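9/30/22

Read the Wovwood paper twice on the train and once more after supper with a pencil. I wanted to be fair to it. Dilruba Barua thinks I've made up my mind about the whole lot of them, and she may be right, so I'm putting down what I think before she talks me out of it tomorrow.

The method, as I understand it. You don't drive a robot by remote control to teach it. A person holds a gripper with a camera on it and does the job by hand, over and over, in ordinary rooms, and the recordings are used to train the arm. They say 716 recordings of people handling clothes on desks and beds. Then the arm, which has never been in any of those rooms, is given a shirt and told to fold it. The number everybody is passing along is in the abstract: 57 successes more per hundred than the old method. I circled it and wrote "of what?" in the margin. On page six it comes out that a success is the garment ending up "substantially flatter and smaller". Well. I could sit on a shirt and manage that.

My other complaint is the old method they compare it with. It's the Juhász one, and it was never built for cloth. It was built for picking up tins and blocks. Beating it at folding is like beating a plough at embroidery. Dilruba says you have to compare with something and there wasn't anything better published at the time. Fine, but then say so in the first paragraph and don't put it in a bar chart with the bars in two colours.

I've been doing the checking for Jorkgate since January and this is the third paper where the tidy cases are in the figures and the untidy ones are in a table at the back. The back table here is the best thing in it. Plain T-shirts, good. Towels, very good. Anything with a collar, poor. Anything checked or striped, they don't split out at all, and I'd like to know why. Cloth with a strong pattern seems to me the hard case. A fold line and a printed line can look much the same to a camera, and when the gripper moves fast the whole thing turns to porridge. I may be wrong. Nobody seems to have asked.

So I spent the afternoon going through recordings in place of the paper. There are 900 minutes of it on the Stondar drive and I'd only ever looked at the bits we were pointed to. I started somewhere in the middle and didn't skip.

I'll say this for it, it is not staged. I had expected bare tables and grey sheets. These are people's desks, with the mugs and the snack packets left where they were, and the lamp on. The light is all over the place. In one clip the lamp burns out a good part of the desk to plain white, and I don't know how any program is supposed to find the edge of anything there. Perhaps it learns not to care. The authors would say that's the point of collecting in real rooms, that the mess is the lesson. I have some sympathy with that. I also notice that it's a very handy thing to be able to say about bad lighting.

What I can't find anywhere is a note of how the recordings were sorted. Did they throw out the ones where the person fumbled? If they did, then the arm has only ever been shown people who got it right, and I'd expect it to be helpless the first time a sleeve slides off the pads. If they didn't, who decided what counted as a fumble? There are 6 people named as collectors and not a line on how they were told to do it. Two of the clips I watched had quite different habits, one person pinching near the hem and the other going in from the middle of the heap. Average those and you get a third way that neither of them used.

Dilruba's answer to this (she rang at four, I was eating toast) is that the training doesn't average, it picks one habit or the other, and there's a whole section on it. I know there is. I read it. It's shown working on a pushing task with a block. Show me it working on a collar.

She asked what would change my mind and I thought that was a decent question, so, for the record: the same arm, a checked shirt, a lamp in a bad place, a desk with things on it, and somebody who isn't an author deciding whether the thing is folded. Twenty goes. I'd take twelve. I would even be pleased – I've no wish to fold shirts until I die.

Saved two stills from the plaid shirt recordings to take in with me. I've asked her to bring the sorting notes if there are any, and the uncut clips from the same desk. Must also return her colour charts, which are still in the hall.
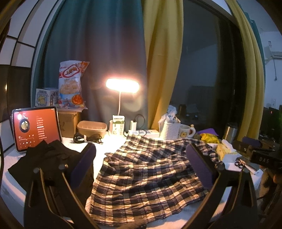
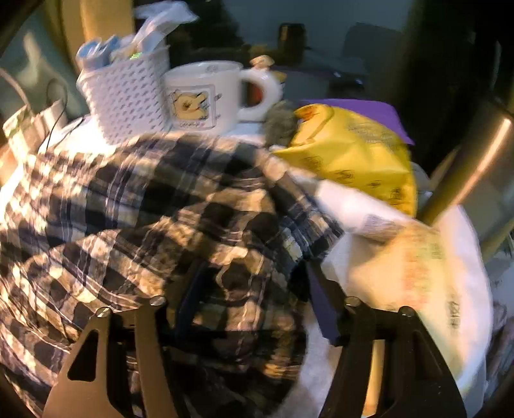

Plaid shirt, desk recordings. Gripper fingers in front in both, and the motion blur I was on about is in the second.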